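An Afternoon With the Desk-Tidying Robots

Mar 31, 2025

The invitation from Stirnholm came back in December, and I am sorry to say it sat under a pile of other mail on my own very untidy desk until Retno Wuisan called to ask whether I was ever going to come. So I went, on the morning of their spring open day, and I was late, and she had saved me a cup of coffee anyway.

Stirnholm takes up the top floor of the old Koval button works, up 4 flights of stairs that I felt in both knees. Retno runs the demonstration room there with a small crew, and their project, called Tumden, is all about teaching a pair of arms to put a desk in order. They had already started the first round when I squeezed in between a retired piano tuner and two boys who wanted to know if the robots could do homework. One arm had hold of a black pen, and the other was hanging over the books as if it were making up its mind.
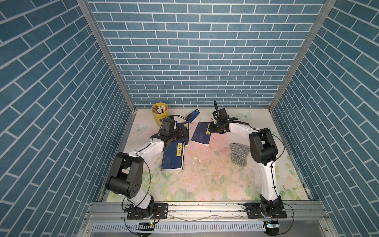
Why a desk?

I asked Retno that first, since I figured there must be more exciting jobs for a robot than mine. She laughed and said a desk is a terrible place to be a machine. Books slide on each other, staplers are heavy at one end, and a pen will roll the moment you look away — "and people never leave things the same way twice," she added, glancing (I thought) at my bag. Her crew rearranges everything before each round and writes down how it went. The log stood at 1,768 rounds when I visited, and 147 of those had been run for school groups, who are by all accounts the toughest judges.

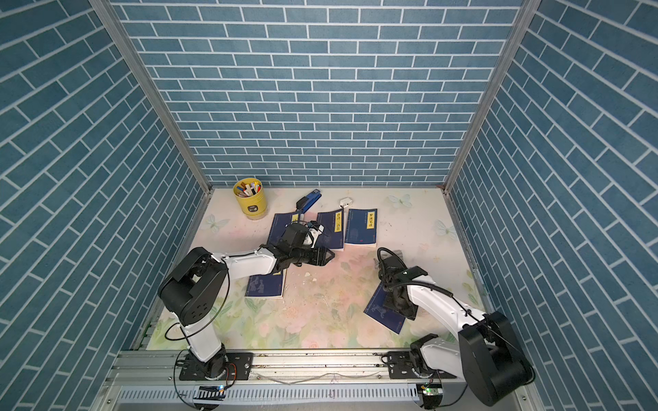 I have been a poor housekeeper of books all my life, and I suppose that is why I stood there so long. My grandmother kept hers by size and my father kept his by mood, and I keep mine wherever I happened to stop reading. Watching one gripper come down on a dark blue cover lying crooked on that flowery mat, while the other arm was busy back by the stapler, I thought of every evening I have spent moving the same stack from the chair to the bed and back to the chair again. The matching covers make it harder, Retno told me, and I believed her, having once mailed a friend the wrong half of a two-volume set.

Zoia Kostiuk looks after the grippers and the software that steers them, which the crew calls Illar. She is a patient explainer, and I needed one. The arms have cameras of their own, she said, and what a camera sees down at the desktop can be very different from what the rest of us see from our folding chairs. A book that looks perfectly plain to me may be half hidden behind the machine's own finger. She pulled up a close view on her laptop, and the piano tuner leaned in to admire the bird on one of the covers.
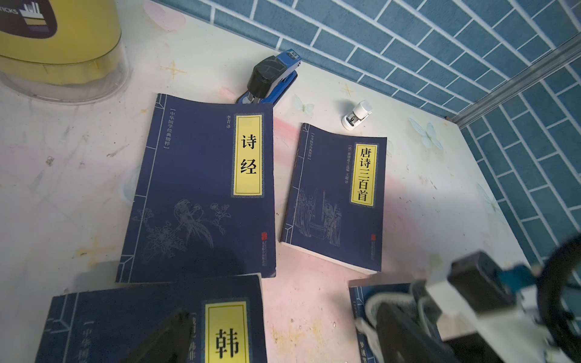
The close view, with "Three Hundred Tang Poems" to the right of the bird cover.

I asked Zoia when I could have a pair at home. She said she'd like to see 100 clean rounds in a row before she let them anywhere near my kitchen table, and that they weren't there yet. Then one of the boys asked about homework again, and she sat down on the floor with him to talk it over. I went back for a second cup of coffee and stayed for two more rounds.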